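**Wanted: 2 people for wardrobe sorting, Nolham**

Short notice, sorry. We need pairs of hands for a clothes sort at the Gilmartin flats. Mostly jeans and T-shirts, folding, hanging, getting it all off the beds and onto hangers. No experience neded, just patience. 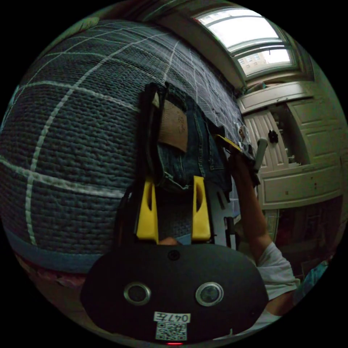 Denim is the slow bit. Fold along the seams, belts out first, waistband facing you. Éabha Foley will show you on the first morning. Bring lunch, kettle on site but no fridge.

Paid by the hour, travel within Nolham covered. Must be ok with stairs, the lift is out untill further notice.

Names to Elvia Ledesma at Keko by November 6, 2020. Say which mornings you can do and whether you can iron.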